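Leave the Stamps on the Envelope

Most people who inherit a stamp collection do the same thing first. They find a shoebox of old envelopes, cut off the corners, float the corners in a dish of water, and throw the rest away. I did it myself when I was twelve, with my grandfather's business mail, and I have regretted it for most of my adult life.

My view is simple. Unless the stamp is very common and the envelope is ruined, the whole thing should be kept as it is.

A stamp off its envelope tells you what was printed. A stamp on its envelope tells you what was paid, where the letter was handed in, when, and where it was going. If the back was stamped on arrival, you also know how long it took. The color of a 2 cent definitive is in every catalog. The fact that somebody in Balcombe needed fifteen of them on one letter is in no catalog at all, and it is gone the moment the paper is cut.

I buy a lot of my material from small dealers, and the price lists still work against this. The last list I had from Amissah offered a pound of clipped corners, "on paper, unsorted," for 20 dollars. Every one of those corners used to be a cover. Nearly all were cut too close, so the postmark stops halfway through the town name. You can sometimes work out the rest from the number of letters in the arc, but the date is usually lost.

Vitória Falcão, who has run the exchange table at our club for longer than I have been a member, disagrees with me. Her argument is about space. Sixty covers fill an album that would hold a thousand loose stamps, and an album costs money. She also says that most commercial mail is dull, and that a window envelope from an insurance office with a machine cancel is not going to interest anyone in fifty years.
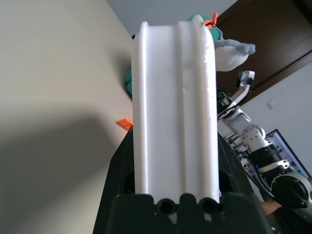
I take the point about space. I live in an apartment and my covers are in the hall closet, standing on edge in file boxes, with a card between each year. But the point about dull mail seems wrong to me. Dull mail is what people threw out, so it is often the hardest to find later. First day covers were made to be saved and were saved by the million. Try finding an ordinary printed-matter wrapper, used in the ordinary way, at the correct rate. I looked for one from Skokley for 15 years before Ayman Lahlou sent me his spare.

There is also the matter of gum and paper. Soaking is fine for many older issues. It is not fine for stamps printed in inks that run, and it does badly with a lot of modern self-adhesives, which come up with a gray film on the back or don't come up at all. People in the club now use solvents for these. I have seen the results and I don't think a stamp is improved by it.

I would make exceptions. If mold has got into the envelope, cut the stamp away before it spreads. If you have forty identical bills from the same company in the same month, keep two or three and soak the rest for the children's packets. If the letter inside is private, take the letter out and leave the cover alone.

What I would like to see is a change in how we teach beginners. Our club's starter kit has tweezers, hinges, a small stock book and a sheet of instructions, and the first instruction is how to soak. I proposed in February that it should be moved to the back page, with a paragraph on reading postmarks put in its place. The vote was put off until the new kits are ordered, so the old sheet is still going out.

Recent articles
Storing covers in a damp house
The Trakine local posts: what is genuine
Reading a partial postmark
Perforation gauges compared
Letters: more on hinges
Club auction results, 60 lots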